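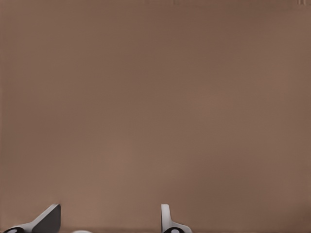 4. What the ticket books told me

I went into the archive at Vinura expecting to write about films. I came out mostly wanting to write about rent. Vinura ran its own picture house for decades, a single-screen place called the Preretier, and the people who closed it kept nearly every ledger. My first two chapters lean on posters and reviews like everybody else's do, so I'd like to stay with the money for a while here.

The Preretier had 473 seats. Figure 3 plots weekly ticket sales against the weekly bill for keeping the doors open, meaning heat, projector parts, wages and the lease, and I'll admit I redrew it several times before I trusted it. The two lines cross much earlier than the local story says they do. Ask people in town and they'll tell you video killed the place. The books say it was already losing money on most weeknights before the first rental store opened on the same street, and that Saturday matinees were paying for everything else.

Figure 3. Weekly ticket income and weekly running costs at the Preretier, by season. Gaps are weeks with no surviving ledger page. Concession sales are left out.

Leaving out concessions bothers me, and it should bother you a little too. Popcorn and soda were logged in a separate book, and only 33 weeks of it survive (somebody used the back pages for phone numbers, which I copied down anyway). In those weeks the snack counter covered 55 percent of the wage bill. If that held all year, the crossing point in Figure 3 slides later, though by my working it still comes before the rental store. I ran it both ways and put the second version in the appendix.

Then there's the question of what was showing. The programmer booked a lot of reissues, old musicals especially, and I had assumed those were the cheap filler. They weren't that cheap! The distributor, Shojaei, charged a flat fee for older prints and a share of the door for new ones, so a half-empty house hurt a lot more during a reissue week. I missed this the first time through – I was reading the fee column as a deposit – and had to redo the whole table. Anyone working with Shojaei paperwork from other theaters should check the small "F" next to the amount. It means flat.

The sale itself takes up 2 pages. Drillik, a storage company, bought the building in April, fixtures included, and the letter agreeing the price spends more words on the parking spaces than on the screen. I looked for some sign of an argument, a petition or even a cross note in the margin, and found a receipt for new padlocks. The former ushers I talked with remember a fight over the building, and a loud one. I have no reason to doubt them, but whatever was said didn't get written into these books, and I take up their side of it in Section 5.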